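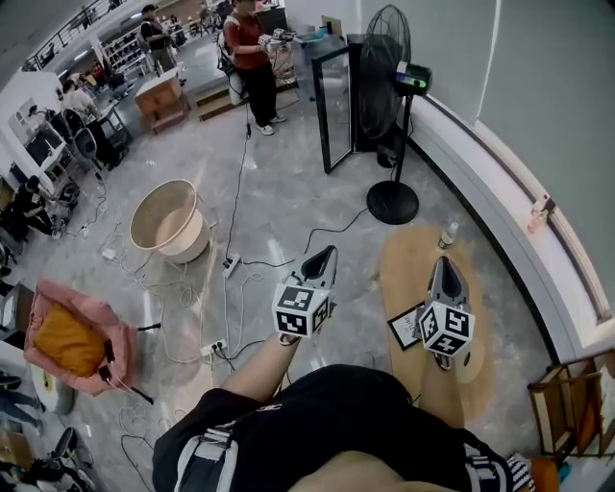

A loss of power is the easiest fault to detect in a data collection setup, and for 14 days in the Skulldale project we failed to treat it as one. The tracking host restarted, the recording software reconnected, the status light went green, and the operators carried on. From that point the left and right hand-held grippers were logged under each other's names. Work of this kind has a typical floor: two white power strips lying in the open, a long black cable running from one of them toward the back of the room, white cables looped between the furniture, and another operator farther off with a cable trailing behind. Any of those lines can be caught by a foot. My view is that the floor wiring belongs to the measurement system and should be held to the same standard as the markers and the software.

The sequence at our Gretitz site was short. A plug was pulled partway out of a strip during a bimanual task. The host lost power and came back. Nonix, the in-house recorder, assigned device names in the order in which the devices answered. The right gripper answered first and was given the name "left." No error was raised, because two devices were expected and two were present.

We recorded 283 demonstrations in that state. Each of them was internally consistent. The trajectories were smooth, the clock offsets were within tolerance, and the finger openings were plausible. The automatic checks tested every one of those properties and passed every file. None of the checks asked which hand was which.

The fault surfaced on the Montoya test cell, where a two-arm policy trained on the mixed data reached across its own workspace and drove one wrist into the other. The arms were running at reduced force, and the damage was limited to a cracked finger and a bent bracket. The operator, Fikri Saragih, was outside the guard and pressed the stop. He also wrote the first fault report, which blamed the policy. I signed it. The report was wrong, and it stayed wrong for 10 days while we adjusted training parameters that had no bearing on the problem.

The usual conclusion from an event like this is that operators should watch where they step. I disagree with it. A person with a gripper in each hand is looking at the task and at the fingers. There is no free hand to move a cable and little attention left over for the feet. A procedure that depends on that person also monitoring the floor will fail at some rate, and the rate will go up toward the end of a shift.

A stronger objection is cost. Data collection rooms are rearranged often. Today's task uses a basin, next week's a shelf. Fixed conduit would have to be moved each time, and a covered cable run gets in the way of whoever is carrying furniture. I accept the objection as far as it goes. It argues against permanent wiring. It does not excuse feeding the tracking host from the same strip as a fan and a phone charger, which was our arrangement until November.

The markers deserve a mention too. A square black-and-white pattern printed on a gripper carries an identity that does not change when a plug is pulled. Ours could be read in nearly every recording, and comparing the decoded pattern with the logged device name would have exposed the swap on the first file. We used the patterns for pose only and threw the identity away after decoding. That was a software decision, it was mine, and it saved a few lines of code. 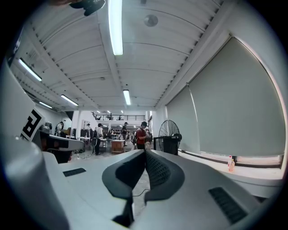

What should be required

First, any restart of a tracking host or recorder ends the session. Reconnection may be automatic. Recording may not. The operator starts a new session by hand and performs an identity check, which consists of closing the left gripper twice and the right gripper once. It takes less time than adjusting a backpack.

Second, device names are bound to printed markers or serial numbers. Binding by order of response should be rejected in review wherever it appears.

Third, the tracking host gets its own outlet and its own cable, fastened at both ends and run along a wall. Loads that can tolerate an interruption may share a strip on the floor.

Fourth, a collision between two arms under a learned policy opens a check of the training data before anyone changes the training. We did these in the reverse order. Of the 283 files, 27 could not be relabeled with confidence because a marker was hidden at the start, and those have been deleted. The rest were corrected and are back in the set, flagged.

Nonix now refuses to resume after a restart. Two operators have asked for an override, and I have declined both requests.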